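Incubation (creative work)

Incubation is the stage of creative work where you stop pushing on a problem and let it sit. I keep this entry in my little glossary for makers and writers, and it's the one I get the most mail about (hello, Drudusau newsletter people!). It usually sits between gathering your material and the moment an idea shows up.

Background

I first heard the word from Stuart Hebden, who taught an evening drawing class in Ashworth and made us put our sketches in a drawer for 13 days. I hated it. Then I opened the drawer and could see at once which 2 were worth finishing.
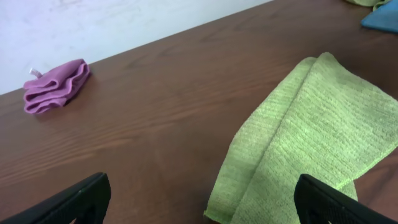
The length of a rest varies a lot. A poem of mine might need one night, while my Voto stories (still unfinished, sorry) have been resting since November. Incubation isn't the same as procrastination, though the two can look alike from outside. What I go by is whether I did some real work before I walked away.

Methods

People wash dishes, nap, weed, or switch to a second project. I like to write the problem as one plain question, close the notebook and leave it for 8 hours, usually overnight.

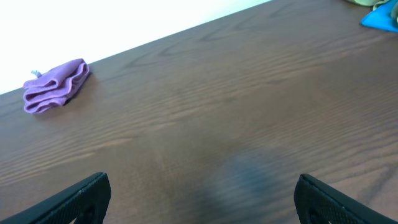 Some writers set a word limit for the return session. Mine is 555 words, typed fast, before I reread any of the old draft. If nothing comes by then, I go back to gathering for a few days.

See also: Daydreaming; Drafts; Morning pages

Last updated 3 April 2023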